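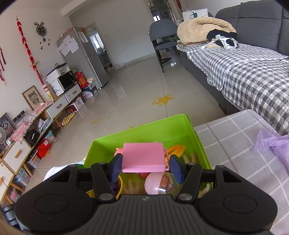 Fernus toy box in bright green, filled with small toys and standing on a grey fabric surface beside the sofa.

Funby Home and Nursery Storage
Storage > Toy boxes > Fernus

Fernus Toy Box, Bright Green

Price: on application for account customers; retail price shown at checkout
Availability: in stock
Supplied by: Weerasinghe Household and Schools Supply

Overview

The Fernus toy box is a plastic storage box for small toys, play blocks and loose pieces. It is intended for living rooms, playrooms, nursery classrooms and waiting areas where toys are brought out and put away several times a day. The box is used open on the floor, where a child can see the contents from above.

The colour is moulded through the plastic and does not depend on a label, film or painted finish. Bright green is the standard colour and is kept in stock throughout the year. Other colours are made to order for institutional customers and are subject to a minimum quantity, which our sales office will confirm in writing.

Suitable contents

The box is best suited to mixed small items of the kind that collect in any home with children. The one photographed holds a plastic capsule ball with a pink half, a hair clip, a yellow ring, a translucent crown and a small pink figure, among other toys. Items of this size may be tipped in together and found again by hand.

Customers who wish to keep sets apart are advised to use one box for each set. Building blocks, play food and dressing-up accessories are the groups most often separated by our nursery customers. Puzzles with flat pieces should be kept in their own trays, as the pieces bend when heavier toys are placed over them.

The box is not recommended for books of large format, for wheeled toys intended to be ridden, or for soft toys in quantity. The deeper Fernus chest is available for these purposes and is described on its own page.

Specification

Product name: Fernus Toy Box
Material: plastic, coloured throughout
Colour: bright green
Internal length: 300 mm
Height: 155 mm
Lid: sold separately
Assembly: none required
Intended use: indoor
Pack: single, or in cartons for institutional orders

Measurements are taken from the finished article at room temperature. Slight variation is normal in moulded goods. Customers fitting the box into existing shelving should allow a little clearance at each side and should measure the shelf at the back as well as the front.

Use in the home

In a shared living room the toy box generally has to fit in with other furniture. The Fernus box is low enough to stand beside a sofa or armchair during play. At the end of the day it may be moved to a shelf or the lower part of a television cabinet, provided the opening is large enough.

We recommend a level surface. The box may be placed on hard flooring, carpet, a play mat or firm upholstery. On glossy tiles, a mat beneath the box will reduce sliding and protect the tiles from grit caught under the base. A box placed on a sofa or bed should not be left there with young children, who may pull it towards them by the rim.

The box should be kept away from cookers, heaters and open fires. It should not be stood on top of a microwave oven or other kitchen appliance, where warm air may soften the base over time.

Use in schools and nurseries

The Fernus box is supplied to 68 nurseries under our annual storage agreement, and comments from their staff have informed the present design. The rim was rounded at the request of classroom assistants, who lift the boxes many times in a morning. The inside corners were also made wider, so that crumbs and sand can be wiped out with a cloth.

Settings that use several boxes may wish to mark them. A picture label fixed to the long side is suitable for children who do not yet read. Labels should be applied to a clean, dry surface and pressed down firmly. The Esance label sheet, listed under accessories, has an adhesive that can be removed with warm soapy water.

Boxes should be carried one at a time by children and should not be overfilled. Toys ought to sit below the rim if a box is to be carried or placed under another.

Tidying away

The following routine is printed on the leaflet supplied with the box and may be copied for use at home or in the classroom.

Place the box on the floor near the toys.
Put in the largest pieces first and the smaller ones on top.
Take out anything that belongs elsewhere, such as hair clips, coins or wrappers.
Check under cushions and behind furniture.
Return the box to its usual place.

A full sort of the contents is advised once a month. Broken items should be removed, and any set that has become mixed should be put back together. October is a convenient time for a larger sort in many households, ahead of the winter holidays and the new toys that come with them.

Cleaning and care

Empty the box before cleaning. Wash with warm water and a mild detergent, using a soft cloth or sponge. Rinse and leave to dry fully before the toys are put back. Scouring powder, wire wool and bleach will dull the surface and should not be used.

Crayon and felt-tip marks may be removed with a damp cloth and a small amount of bicarbonate of soda. Ballpoint ink is more difficult and may leave a faint stain. The box is not suitable for the dishwasher.

Prolonged direct sunlight will fade the colour. Boxes kept on a windowsill or in a conservatory should be turned from time to time.

Safety

The box itself contains no small parts. Its contents should be chosen according to the age of the children who will use it. Toys with small parts must be kept from children under 3, and where brothers and sisters of different ages share a room, a separate box on a higher shelf is advised for the older child's toys.

All plastic wrapping must be removed and discarded before the box is given to a child. Thin plastic sheets and bags present a risk of suffocation and should not be stored among toys.

The box is not a step, seat or bath toy. Adults should check the rim and base at intervals for cracks, and a cracked box should be withdrawn from use.

Accessories and related items

Fernus lid, clear
Fernus lid, bright green
Fernus chest, deep
Esance picture label sheet
Esance blank label sheet
Felt base mat, grey

The lids fit the current toy box only. Customers with boxes from the earlier Fernus range should contact us before ordering, as the rim of that range was of a different shape.

Ordering and delivery

Single boxes may be ordered through the online shop. Schools, nurseries and other institutions may order by account and should quote their account number on the purchase order. Orders of over 300 boxes are delivered on pallets, and the customer must provide a suitable place for unloading.

Goods should be inspected on arrival. Damage must be reported to the Weerasinghe returns office with a note of the carton label, and the packaging should be kept until the claim is settled. Unused boxes may be returned in their original condition. Boxes made to order in special colours cannot be returned unless faulty.

Guarantee

Funby guarantees the Fernus toy box against faults in material and manufacture under normal indoor use. The guarantee does not cover fading, scratches, damage by heat or damage caused by standing or sitting on the box. Proof of purchase is required for all claims.

Product code: Fernus 155 Green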